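Booster club talk, 20 Jul 2006 – my notes, do not hand out

Start on time even if the back rows are empty. They fill up during the intro anyway.

Thank Larysa Mykhailiuk for the invite. Say her name slowly, I blew it last year.

Open with the Skunum game. Most of the room was there. Down 12 at the half, rain, bus an hour late. Do NOT tell the whole thing, two minutes tops. Point is what the kids looked like in the locker room. Quiet. Percy Apaza taping his own ankle. Then stop and let it sit.

Then – why I'm here. Not the playoff run. Summer. What we do with players between the last whistle and the first practice, and what we let slide.

PART ONE – the old way

When I played at Setberg summer meant you cut grass and showed up in August 20 pounds heavy. Coach ran it off you in four days. Guys threw up, we thought that was football. (pause, older dads will laugh)

We lost a good linebacker that way, heat, he was okay in the end but never played again. No name. Family still lives in town.

Don't get preachy here. Move on.

PART TWO – what we changed

Open weight room, mornings only. No roll call. I was against no roll call, say so. Kayode Akpan talked me into it, he was right and I was wrong. Kids who come because they want to are easier to coach in November.

26 kids the first week. Give them that number and then shut up about numbers for a while.

Water breaks on a clock, coach doesn't get a vote. Helmets off at every break. First days no pads at all. Took a lot of grief for that one from the Valderrama staff, they hit from day one. We'll see them in week six.

Food. This is the part parents ask about so slow down. Half these kids eat nothing before 11. We ask for something, anything, before they lift – eggs, oatmeal, leftovers. A bowl of cereal is fine. Nobody needs powder. If somebody asks about the Flamuten shakes, I don't sell them and I don't drink them, next question.
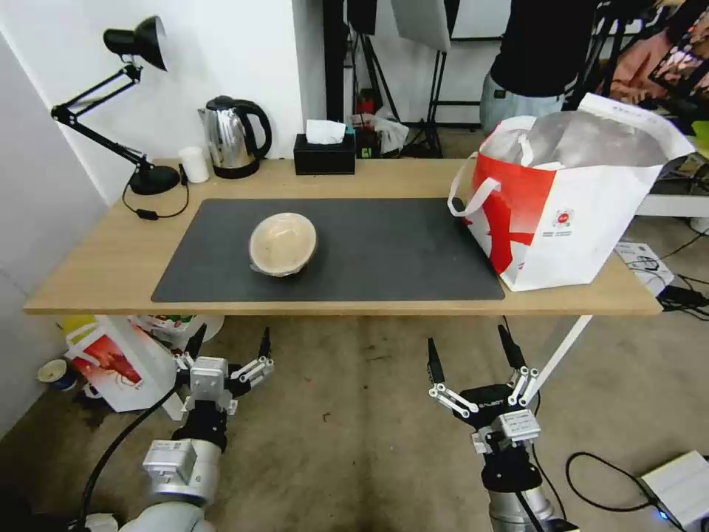 Bowl and shopping bag on the table.

Next slide fast, keep going.

PART THREE – the money

They will want this so dont skip it. We raised $1354 at the car wash. $755 went to the new practice clock and the water jugs. The rest is sitting in the account for travel to Skunum, we are not getting stuck on that bus again.

If Yhon Rengifo brings up new uniforms, be nice. Uniforms are fine. Ask him to see me after.

PART FOUR – story about Tài

Tài Đặng, asked him first, he said ok. Sophomore, third string, couldn't bench the bar and two small plates. Came every morning. Started at guard by the end of the season. Not all league, not a college kid, graduates next spring and wants to be an electrician. Look at his mom when you say this, shes usually on the left side.

Don't say "heart." Everybody says heart.

ASK

Rides. Biggest problem we have is rides. Kids out past the quarry road can't get in by seven. Sign up sheet by the door, put down a morning you can drive, one is enough. Pens! Bring pens, last time there were none.

Second ask, only if there's time – old coolers.

Questions 10 min. Probably the quarterback question. Answer: both are competing, I'll know in August. Same answer if they ask it agian a different way.

Stack chairs after, Larysa needs the room locked by nine.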